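How Do You Teach a Robot to Stand Up a Calendar?

Have you ever tried to teach a little kid how to tie a shoe? You can say "make a loop, now wrap it around" all day long, and they'll just stare at you. But if you put your hands over their hands and do it together, something starts to click.

Teaching a robot can be a lot like that! I do it for my job at a workshop called Karnia, and I get asked about it every time I visit a school, so I finally wrote it all down.

Let's start with what a robot knows on its first day, which is pretty much zilch. It has motors in its joints, and each motor can turn to whatever position you ask for. It has no idea what a calendar is. It doesn't know that pages bend, or that you shouldn't squash things. Somebody has to show it, and one of the somebodies is me. 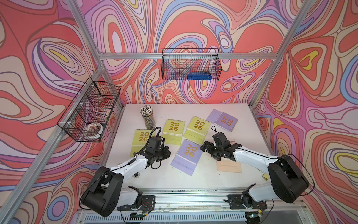

Two arms, five desk calendars and a whole lot of pencils.

There are two ways to show a robot what to do. The first one is showing it by hand. You make the motors go soft so the arm feels floppy, then you hold it and push it through the job, sort of like moving a giant action figure. The robot remembers where all its joints were the whole time. It's easy to learn, and it's fun, but your own hands and elbows get in the way a lot.

The second way is remote control (the grown-up word is teleoperation, which you can use to impress your teacher). I hold a pair of handles called the Varico, one for each hand. When I move my left hand, the left arm moves. When I squeeze, the gripper squeezes. It feels like having extra-long arms that belong to a very stiff crab!

Every time I do the job from start to finish, that's called a demonstration. The computer saves two kinds of things while I work: what the cameras saw, and how the arms moved. Later on, a learning program studies all those demonstrations and looks for the pattern. When the cameras see this, the arms usually do that.

So why do I need to do it over and over? Imagine you only ever practiced catching a ball thrown from one exact spot. Then your friend takes a step to the left and, bonk, right on the nose. Robots have the same trouble. If the calendar always starts in the same place, the robot may only learn that one place. I move things, I turn them sideways, I swap colors. On Mon 2 July I did 17 demonstrations before lunch and my thumbs were so tired I could hardly hold my sandwich.

The cameras matter too. Some stay put and look at the whole table, and some ride along on the robot's wrists. A wrist camera gets a wonderfully close view, but everything tips and swings when the wrist turns. If you want to know what that's like, hold a paper tube up to one eye and then tilt your head way over. 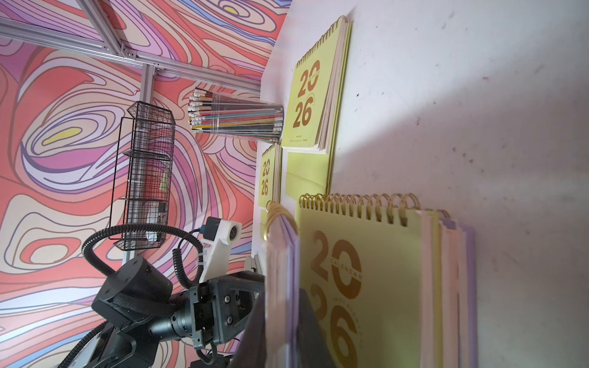 Keabetswe Mkhize wrote in to ask whether the robot gets bored doing the same thing again and again, and whether it would be quicker to just type in the instructions. Great questions! The robot doesn't get bored (I do, a bit). As for typing, people really do program robots that way, and it works well when everything is always in the same place, like in some factories. But think about how many instructions you'd need for a calendar that could be lying any which way, with pages that flop. You'd be typing until December.

The hardest part for me is going slowly. My own hands want to grab and go, because I've been picking things up since I was a baby and my fingers can feel when something slips. My handles don't let me feel anything, so I have to look for clues. Say a calendar is upside down to the wrist camera, with the big 2026 the wrong way up. I find the gold spiral first and bring the tip of a finger in to meet it. Then I stop and look again before I try anything else. A slow, careful demonstration is much nicer to learn from than a fast, wobbly one.

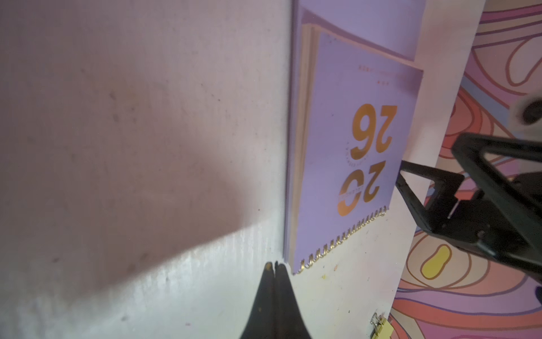

Mistakes are part of it, and I make plenty. I've dropped things, bumped things and once sent a pencil flying under the table. We throw out some of those tries, but we keep the ones where I goofed and then fixed it, so the robot can learn how to fix a goof as well. With the spiral on a lavender calendar, for instance, I might touch one end of it, decide it's a bad spot, and scoot along to a better one. That little scoot is worth saving!

Using two arms is a whole other puzzle. Try patting your head and rubbing your tummy and you'll see what I mean. 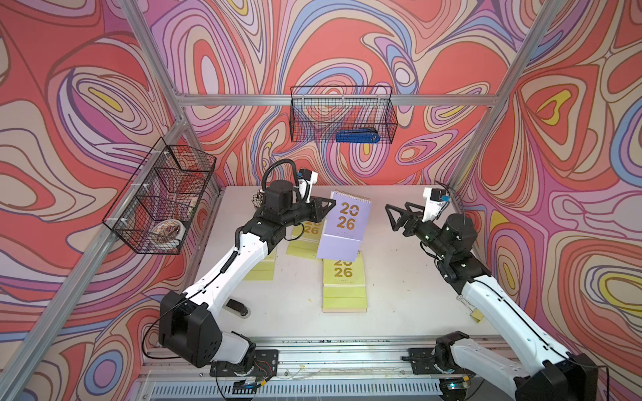 When I'm driving both arms, I try to decide early which one is the boss and which one is the helper. Otherwise they both rush in and get tangled. The boss does the grabbing. You can see it with the lavender calendar, where the left gripper is pinching the top and the right one is hovering nearby with its fingers open. Waiting politely counts as part of the job, and the robot has to learn that too.

Want to try it at home? Get a friend, a blindfold and something soft, like a rolled-up sock. Your friend wears the blindfold and you gently steer their hands to pick up the sock and put it in a bowl. Do it 5 times, moving the sock each time. Then let go and see if they can do it on their own when you put the sock somewhere new. After that, trade places!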